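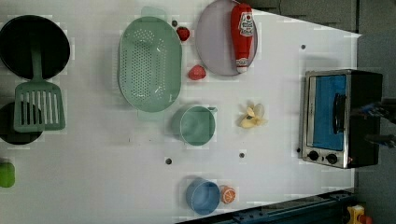 Toy kitchen table from directly overhead, toaster oven at the right.

Grunance play-kitchen set, data card

Maintained by Bontu Tefera. Recording setup by Berkay Akyol.

What it is
Teleoperated episodes on a white tabletop with toy food, dishes and a toaster oven. Collected to test one claim: that a policy trained on two camera angles does better than one trained on the overhead angle alone. I did not believe the claim when we started and the numbers below have moved me only a little.

Size
Baird split: 2,000 episodes, paired views.
Watgate split: 1,000 episodes, overhead view only.

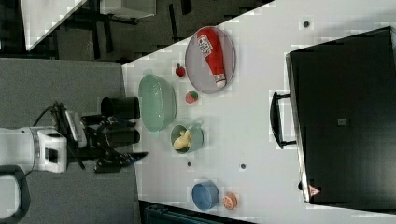
Page last changed: 07/05/2026

Result so far
Two views beat one on the oven handle task and on nothing else we tried. Each policy was trained with 3 seeds, and the spread between seeds on the colander task is wider than the gap between methods. Please don't quote the average over tasks. The oven task carries all of it.

The second view gives a better look at the gripper fingers, which may explain the gain. It may also just be more pixels. We have not run the control where the overhead image is fed in twice, and until someone does I would treat the result as open.

Known problems
- Objects hide each other. In the overhead view a spatula can lie over a pan, and the mask labels for such pairs are poor.
- Small red toys get swapped in the labels.
- Success was scored by the operator who drove the episode. Berkay thinks this is fine. I don't.
- The same table and oven appear in every episode, so this tells you nothing about new kitchens.

Loading
Use the Wudomel reader, version 3 or later. Older versions drop the last step of each episode without a warning. A rescored Baird split is planned for July.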